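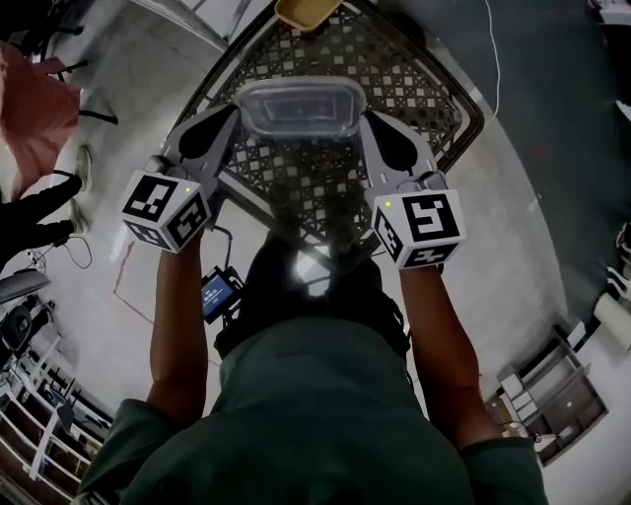

The Clear Box With the Lid

Search this site Search Enter keyword

Most of the lunches that leave the Prolasside kitchen in Isthorpe travel in the same thing: a clear plastic box, rectangular, with a see-through lid. It holds noodle salad in summer and braised beans the rest of the year. Customers rinse it, keep it, fill it with screws or leftover rice, and eventually lose the lid.

Prolasside goes through 2,000 of these boxes in an ordinary week. The company started with foil trays and cardboard tops, the kind with a crimped edge, and used them for its first two years. The trays were cheap and could go in an oven. They also had to be opened before anyone could tell what was in them, and labels fell off in the cooler. Drivers delivered a lot of lentils to people who had paid for chicken.

The clear box fixed that in an afternoon. A packer can see the food through the lid, and so can the driver and the person at the door. Labels still go on, but a missing label is now a small problem.

Other problems took longer. The first boxes came from a supplier called Rodis and had a hinged lid. Hinges are good for a sandwich shop, where the box gets opened once, an hour after it is closed. In a delivery bag on a hot day they popped at the corners. The kitchen tried rubber bands and then a paper sleeve, and for most of one October it tried tape. Customers complained about the tape more than they had ever complained about the leaks.

The boxes used now have a separate lid that presses down over the rim. They are made by Nimri and arrive nested, 400 to a case, with the lids in their own sleeve. A nested stack is compact, but the boxes cling together, and pulling one loose with a gloved hand is harder than it sounds. New packers tend to come away with 2 or 3 at once. The usual method is to twist the stack a little before lifting.

Lids have their own routine. Press one long side first, then run a thumb around to the opposite side. Pressing straight down in the middle bows the lid and traps air, and the corner farthest from the hand stays up. A closed lid sits flat all the way along the rim. Packers check it with a fingertip, since clear plastic against clear plastic is hard to judge by eye, especially under bright overhead lights.

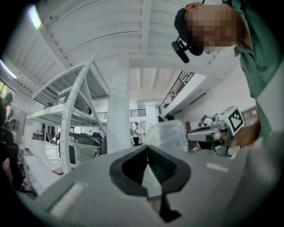
What Goes Under the Box

A container this light is only as steady as the surface under it. Anyone who has eaten lunch at an outdoor table knows the type of top that is all small openings, cast or stamped in a grid. Crumbs drop through and rain drains away. A plastic box sits on it well enough, provided the bottom is wider than the gaps, but it can catch when it is pushed sideways. Lift it instead of sliding it, and put a tray down if there is anything liquid involved.

Trays get less attention than boxes and probably deserve more. Prolasside settled on one that carries eight filled boxes in a single layer. Stacking a second layer was tested and dropped. The lids are stiff, but a warm meal softens them, and the upper boxes left dents in the ones below. With one layer the tray is lighter and the trips are shorter — it evened out to around the same number of minutes per shift.

At Home

The same boxes turn up in most kitchen cabinets in town, usually in a leaning pile. A few habits from the packing room carry over.

Store the boxes nested and stand the lids on edge beside them, like files. Keep only as many boxes as there are lids.

Let hot food cool before the lid goes on. Steam fogs the plastic, and then there is no point in it being clear.

Check the underside for a microwave mark before heating anything. Boxes that look identical can be made of different plastics, and some warp quickly. Tomato sauce will stain either kind.

Wash by hand if the box is thin. A dishwasher will flip it over and fill it with gray water.

Throw out any box with a split corner. It may hold crackers for a while, but sooner or later somebody puts soup in it.

Last updated: May 7, 2026

Related
Foil, Paper, or Plastic: Three Ways to Wrap a Sandwich
Choosing a Table for the Patio
How Long Does Cooked Rice Keep?
A Drawer for Lids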